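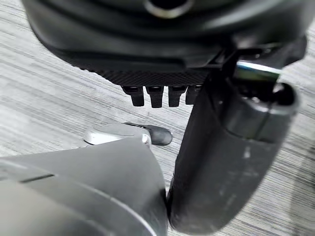
6/10/24

Notes on the corner shop, second layout.

The first layout put the round table hard against the shelving and left no room to set a basket down without knocking the crates. I have moved things about since and am writing down what I settled on, mainly so I can rebuild it after the December clear-out.

Shelving is the black metal unit from Phromma. The posts are slim and it stands up well enough on carpet once the feet are packed. Each shelf takes over 22 kg, more than I will ever put on it. Artificial vegetables weigh next to nothing. A full crate came to 981 g on the kitchen scales, and most of that was the crate.

The crates are slatted wood, left pale. I considered staining them and decided against it, as the vegetables read better against a light colour. Pack them tightly. Half-full crates look wrong from any distance and the top layer slides when one is lifted out.
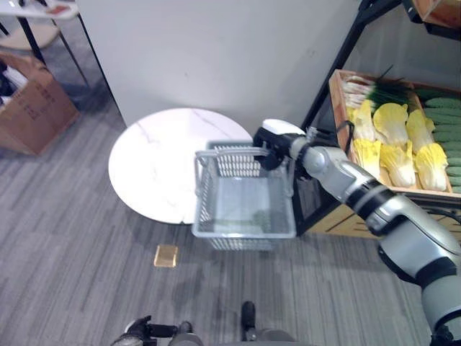 Baskets were harder to choose. Wire ones mark the table top, so I went for grey plastic with perforated sides and a single hoop handle. The handle should stay upright when let go. On two of the three I tried it dropped flat against the rim, and you then need a fingernail to get it back up. Chutima Tanasarn lent me one of hers to compare and it had the same fault.

The table is 70 cm across with a white marble-pattern top. A basket placed centrally leaves a usable margin all round; placed at the edge it tips if loaded on the outer side. Wipe with a damp cloth only. The Jiveo spray left a film that took two goes to remove.

Still to do: price labels, a second row of crates, and something for the scuffs on the white panel behind the table. Sugar soap first, then paint if that fails.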